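The Arm Was the Cheap Part

I have been buying equipment for small shops for 27 years, and I still get the number wrong on the first try. I'll admit that up front, because when I drove out to Felley in March to see how a little electronics recycler was getting on with its sorting cell, I had a figure in my head before I'd even parked the car. It was the price of the arm. Of course it was!

Lumturie Radulović runs the place, and she had the same figure in her head when she started. She wanted a robot to take mixed parts out of a tray (boards, cut wires, connectors, the usual leftovers from stripped-down gadgets) and drop each kind into its own bin. Simple enough. She got a quote from Treleck, thought it looked pretty reasonable, and then made what she calls her expensive phone call, to Ermanno Morelli at Rondow, who does the integration work.

"He asked me what the tray looked like," she told me. "I said, what do you mean, it's a tray."

Well, it matters a lot. Shiny metal throws light around, and a vision system can get very confused by a reflection. Ermanno's first advice was to line the tray with plain paper before spending a dime on fancier lighting. I love advice like that. The lining costs next to nothing, and you can change it every morning.

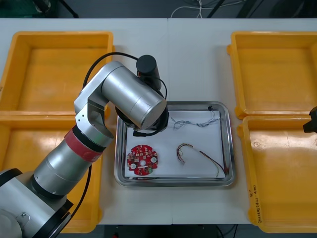
A parts tray lined with white paper, with a round red circuit board, lengths of wire and a small connector waiting to be sorted into the yellow bins.

Then came the gripper question, and this is where budgets go to die. A circuit board is easy, more or less: it's flat, it's stiff, it has edges. Wires are a whole other animal. They bend, they tangle, they hang on to each other, and a bunch of them never lies the same way two times running. Lumturie had penciled in one gripper. Ermanno talked her into pricing a second set of fingers and a couple of weeks of testing on wires alone, and she grumbled about it and did it anyway. I would have grumbled too.

Here's how I'd split the money if I were starting over, and I've argued this with Lino Fontana at Mancuso so many times that we can do each other's lines. Take the price of the arm and set it aside. Now put at least that much again next to it for everything else: grippers, tables, cabling, guarding, software, and somebody's time. Lino says I'm too generous with the cabling. I say Lino has never had to reroute a cable that kept catching on the wrist.

And please, buy boring bins. Plastic ones, all the same size, easy to replace when they crack. Mark them with a pen if you like. I have seen people spend real money on custom fixtures before they knew what they were sorting, and six months later the fixtures were holding the door open.

The thing I'd push hardest on is training. Lumturie budgeted 5 days for it and used 26, spread over the spring, mostly so that Fergal Hanrahan on her bench team could learn to change a pick routine without calling anyone. Those extra days hurt. But she's paying for far fewer service visits now, and Fergal has started asking for a faster camera, so there goes next year's budget.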